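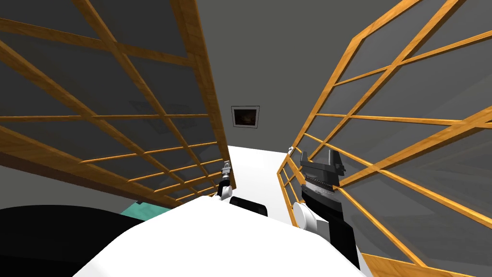
Chapter 7
Doors, Shutters and Hinged Panels

7.1 Scope of the chapter

A hinged panel is a flat element supported along one vertical edge and free along the other three. The definition covers house doors, cabinet doors, casement windows, shutters and gates. All of them carry their own weight in the same way, and most of them fail in the same way. This chapter deals with panels up to 800 mm wide. Wider panels, which usually need a third hinge or a floor pivot, are treated in Chapter 8.

The reader should already be familiar with moments (Chapter 3) and with the movement of wood across the grain (Chapter 5). Metal frames are mentioned only for comparison.

7.2 Terms

The vertical member on the hinge side is the hanging stile. The member on the free side is the closing stile. Horizontal members are rails. Thin bars that divide the opening inside the frame are called glazing bars when they hold panes and slats when they do not, although workshops often use one word for both. A lattice is any set of bars that cross and are joined where they meet.

A pair of panels that close against each other is called a double-leaf set. The leaf that opens first is the active leaf; the other is the standing leaf.

7.3 Sag

Sag is the drop of the free edge below its original position. It has two sources: movement at the hinges, and change of shape in the panel itself. The two must be measured separately. In the survey of older houses at Plultley, Căpraru recorded sag in 217 of 757 doors, and in most of these the hinge screws had loosened while the frame remained square. Planing the bottom rail in such cases removes sound wood and leaves the fault in place.

The pull on the top hinge depends on the weight of the panel, its width and the distance between the hinges. For a panel of even weight, with both hinges on one vertical line:

H = (W × b) / (2 × d)

where H is the horizontal force at each hinge, W is the weight, b is the width and d is the hinge spacing. Doubling the spacing halves the force. Doubling the width at the same weight doubles it – a wider panel is normally heavier as well, so the real increase is greater.

7.4 Stiffness of the infill

A solid board glued on all edges resists change of shape well. A lattice with loose joints adds almost nothing, and its weight must be carried by the corner joints of the frame.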